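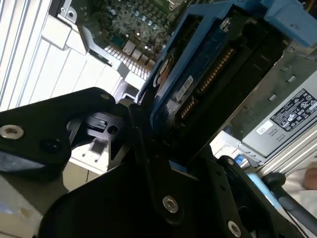 What is the most force a gripper should put on a hard drive caddy during removal?

As little as keeps the caddy from slipping, set by test on a scrap drive and then locked in the job file. On our cell that value sits well below what the gripper can deliver, and operators are not permitted to raise it to free a stuck caddy.

Last updated: 15 March 2019

Robot-assisted drive removal from desktop chassis: working rules

These rules apply to the teardown cell at the Tanditen site, where donated and end-of-lease desktops are stripped for parts. They replace the handling notes in the old Cuver binder. Read them through before running a job, then keep the sequence in section 4 open at the bench.

1. Scope

The rules cover drives held in plastic caddies or sleds inside an open chassis. They do not cover bare drives screwed directly to a metal cage, laptops, or rack servers. Those are done by hand.

They also do not replace the cell risk assessment. ISO 10218 and ISO/TS 15066 are the reference documents for that assessment, and anyone changing the tool, the fingers or the approach path has to go back to it before the next run. A new finger plate counts as a change. So does a longer screw, if the head stands proud of the plate.

2. Before power is applied to the arm

Disconnect the computer from mains and take the cord right away from the bench. Hold the front power button in for a few seconds with the cord out. The power supply stays closed. Its regulatory label is there to be read, and opening the housing is outside the scope of this cell in all cases.

Connect the chassis to the bench earth point. Connect the tool flange to the same point and check both with the meter. Bare metal finger plates will carry a charge to the first thing they touch, and on a chassis of this type that may be the drive's circuit board or the edge of the motherboard. Painted or anodised surfaces do not give a reliable path, so measure at a clean screw head.

Check the socket screws on the gripper with the torque driver and mark the tool sheet. A screw found loose is removed, cleaned, refitted with thread locker and recorded. Do not nip it up and carry on.

3. Hands in the work area

The cell is used in two modes and the rules differ.

Hand-guided or assisted mode: one person may reach into the chassis to hold back a cable or steady the case. Speed is limited to the assisted-mode setting, the enabling device is held by that same person, and the limit is verified at the start of each shift. Sleeves are close at the wrist or rolled and pinned. Lint-free fabric is preferred. No rings, no lanyards, no watch.

Automatic mode: nobody reaches in. The light curtain is not muted for any reason.

Pinch points are between the finger plates, between the fingers and the drive bay, and between the gripper body and the chassis wall. The third is the one people forget - the wall is thin, slotted steel, and a knuckle caught against the slots will be cut before the force limit trips.

4. Removal sequence

4.1 Photograph the inside of the chassis and save the picture against the job number.

4.2 Unplug the data and power leads from the drive by hand. Fold them over the chassis edge and clip them. Leads that cannot be clipped are held by the assistant in assisted mode only.

4.3 Release the caddy latch or tabs by hand. The arm does not operate latches.

4.4 Bring the gripper in along the bay axis. Stop short of contact and check clearance to the motherboard, the heatsink and any bracket on the approach side.

4.5 Close on the plastic rails. Fingers must not bear on the circuit board, the connector or a label. A barcode that has been scraped cannot be matched to its wipe record, and the drive then goes to destruction by default.

4.6 Withdraw straight until the rails are clear, and only then tilt. Tilting early loads the rail and can swing the connector into the motherboard.

4.7 Set the caddy down on the dissipative mat. Release fully before retracting.

If the caddy does not move, open the gripper, back off and look for a missed tab. Two attempts are allowed. After that the chassis is tagged and moved to the hand bench.

5. Stops and restarts

After a protective stop, the person who was at the chassis does the restart. It is not done from the desk. Where contact with a board or a person was the cause, the job is closed and Napaporn Chantharasri is told before the cell is used again, including where no mark or damage can be found.

6. Records

The tool sheet and the job file are kept together. The Erkuvby export does not carry the grip force field, so it has to be written on the sheet by hand until that is fixed. The last review went through 276 job files and found the field blank on 3 of them. All 3 were evening jobs with a changed operator. Handover now includes reading the value aloud from the pendant - both people initial it.

Drives are passed to Sutcliffe in sealed totes with the job numbers listed on the lid.

Corrections to these rules go to Boonmee Ratanaporn. Mark up a printed copy and leave it in the tray at the cell.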